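庭木の手入れロボ、まず画面の中で試す ヴェコンの「庭パック」を使ってみた

2023年5月8日

剪定ロボットの実機を買う前に、シミュレータで動きを確かめたい。そういう造園会社や研究室が増えているらしい。で、出てきたのがVekon(ヴェコン)の「庭パック」。双腕ロボットの操作を練習するための仮想の庭、5種類セット。月額契約、初月は20日間の無料枠つき。

編集部で借りて、まる1週間さわった。以下、メモをほぼそのまま。

導入は早い。インストーラを落として、ライセンス番号を入れて、終わり。庭を1つ開くまでの読み込みが172秒。コーヒーを淹れるにはちょうどいいが、やり直すたびにこれだと正直つらい。2回目以降はキャッシュが効いてだいぶ縮む。ただし庭を切り替えるとまた最初から。ここは改善してほしい。

操作は両手持ちのコントローラ。左右の手がそのまま左右のアームになる。視点はロボットの頭の位置で、下から2本の腕がにゅっと伸びる格好。慣れるまでは距離感がつかめない。私は最初の30分、芝生ばかり突いていた。 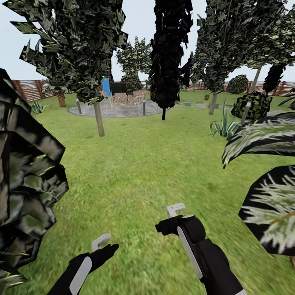 開発を率いるTsutomu Kurodaさんに話を聞いた。「屋内の机の上のデータはもうたくさんあるんです。皿とか、積み木とか。でも外は少ない。葉っぱは形が決まっていないし、地面は平らじゃない。だから庭をやろうと」。早口。メモが追いつかない。

収録されている植物のモデルは193点。高木、低木、多肉、ヤシの仲間までそろう。担当はJudite Guerreiroさん、もとは園芸店の勤務だという。「種類を増やすのを優先しました。葉の1枚1枚の質感は、まだこれからです」。確かに、寄ると粗い。樹冠のふちは平たい板を重ねたのが丸わかりで、影もべったり。見た目の美しさを期待して契約するとがっかりすると思う。

では何に使うのか。答えは「近づき方」の練習だった。

庭パックの課題は大きく分けて移動、接近、把持の3つ。移動は塀に囲まれた庭の中で目標の株まで行くだけ。簡単そうで、手前の茂みに視界をふさがれるとけっこう迷う。接近は、株の両側に手を持っていって止める。葉に触れたら減点。把持は葉や枝を軽くつまむところまで。切る課題はまだ入っていない。8月の更新で追加予定とのこと。

面白かったのは接近。葉が四方八方に広がる株が相手だと、どこから手を入れるかで難しさがまるで違う。真上からだと立った葉に当たる。横からだと今度は下の葉が邪魔。私のやり方は、いったん低く構えて、左右から同じ高さで寄せていく方法に落ち着いた。点数はまあまあ。編集部のTelma Pereyraは真正面から一気に行って、満点をとっていた。くやしい。
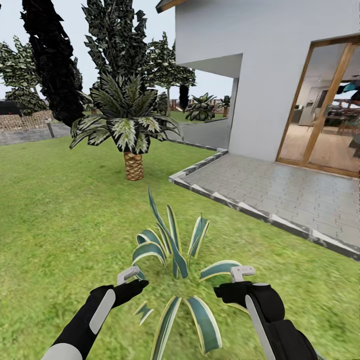 物理演算の設定は細かい。葉の硬さ、戻りの速さ、地面の摩擦、ぜんぶスライダで変えられる。初期値だと葉がやや硬すぎる気がした。硬さを半分まで落とすと手応えがぐっと自然になる。でも下げすぎると今度は葉が手を突き抜けることがある。ほどほどに。

記録機能はよくできている。録画、関節の角度、手先の軌跡がひとつのフォルダにまとまって保存される。時刻のずれもなし。あとから再生して、失敗した瞬間だけ切り出せるのが便利。ファイル名が全部英数字の羅列なのはいただけない。どれがどの庭だか、開けてみないとわからない。

ヘルプは日本語あり。ただし訳がところどころ怪しい。「葉を尊敬してください」と出てきて、しばらく考えた。たぶん「葉に注意」のこと。サポート窓口のI-hsuan Kanさんに伝えたら、その日のうちに直っていた。対応は速いです。

比較対象としてMendardの屋外セットも少しだけ動かした。あちらは絵がきれい。日が傾くと芝の色まで変わる。その代わり庭は1種類きりで、片腕専用。両手の練習をしたいならヴェコン、見せるための映像を作りたいならMendard、という分け方でいいと思う。値段は契約規模で変わるので両社に見積もりをとってほしい。

実際に使っている現場の声も。造園会社Urrutiaで機械導入を担当するTrinidad Paredesさんは、新人の研修にも回しているそうだ。「ロボットの練習のつもりで入れたんですが、人間のほうが勉強になってます。株のどこに手を入れるか、みんな考えるようになりました」。実機の購入はまだ検討中。稟議が通らないと笑っていた。

気になった点をもう少し。天気が変えられない。空はずっと薄い曇りのまま。風もない。屋外を名乗るなら風は欲しいところで、Kurodaさんに聞いたら「やります、やりますけど順番に」との返事。あと、リセットのボタンが決定ボタンのすぐ隣にある。2回やらかした。記録が消えて、最初からやりなおし。設定で離せるのを知ったのは返却の前の日だった。

必要なマシンはそこそこ重め。編集部の古いノートでは起動はするが、手を動かすと画面がカクつく。GPUを積んだデスクトップに替えたら問題なし。ノートで外に持ち出して商談中に見せる、という使い方は今のところあまりおすめできない。

契約は法人のみで、学校向けの割引がある。申し込みは公式サイトの問い合わせ欄から。無料枠は申込日ではなく、ライセンス番号を初めて入れた日から数える。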